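The Cube on the White Table

Edeltraud Lammers had taken the flat in Virnthorpe for the table. The estate agent kept steering her towards the boiler, which was new, and the view, which was of another boiler, but she stood in the back room with one hand on the broad white top and said she would have it if the table stayed.

The table stayed. So, as she found out on moving in, did the cube.

It was small and black with soft corners, and a thin black cable came out of the top of it at the back. She rang the agency, a firm called Sperling, and asked whose it was.

"Is it in the inventory?" said the young man.

"It says 'table, white, with item'."

"Then it's the item," he said, and sounded pleased to have been of use.

She gave it a week. Her sister came over from Orport with a lemon cake and a theory that it was a speaker. They said hello to it in several voices. They played it a bit of Schubert off the telephone, in case it wanted encouragement. Her sister then changed her theory to a heater and kept her cardigan on all afternoon to prove a point that was never made clear.

The man downstairs thought it belonged to the Prastudeck, which was a kind of alarm the previous tenants had paid 200 pounds for and spoken about on the stairs. He had never seen it. He had an idea it came with a leaflet. He looked at Edeltraud as if she might be sitting on the leaflet.

She was not a woman who minded a mystery, but she did mind dusting round one. By June she had dusted round it so often that she knew the cable better than she knew her nephews. It arched up and off to the left, wandered to the back of the table, lay down in a tangle near the wooden rail and then went over the edge, where she had so far been too dignified to follow it.
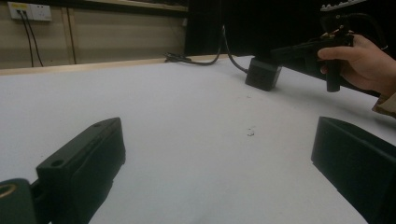 Under the table

She went down at five to four in the afternoon, with a torch and a cushion. Getting on to the floor took less time than she had feared, though she was aware that this was only half of the journey.

It was a different country under there. Someone had lost a pencil, a button and what might once have been a grape. The cable came down the back, went along the skirting board behind the bookcase and through a neat hole in the wall, and Edeltraud lay on her side and considered the hole. On the other side of that wall was the cupboard with the new boiler in it. She thought of the young man at Sperling and his enthusiasm.

She got up, in instalments, and opened the cupboard. The cable came out beside the boiler and ended in a plug. The plug was not in anything. It hung there at about the height of her knee, with a luggage label tied round it, and on the label somebody had written in careful capitals: DO NOT UNPLUG.

Edeltraud read it twice. There was a socket not a foot away, with its switch already down.

She made a pot of tea and drank two cups of it at the white table, across from the cube. It had a settled look, like a guest who has heard the kettle and sees no reason to go. She tried to picture the room without it and found she had already put her post there in her mind, and the seed catalogues, and the jar of odd screws, until there was no table left.

Then she telephoned her sister.

"It was never plugged in," she said.

"I told you it was a heater," said her sister.

Edeltraud fetched the duster.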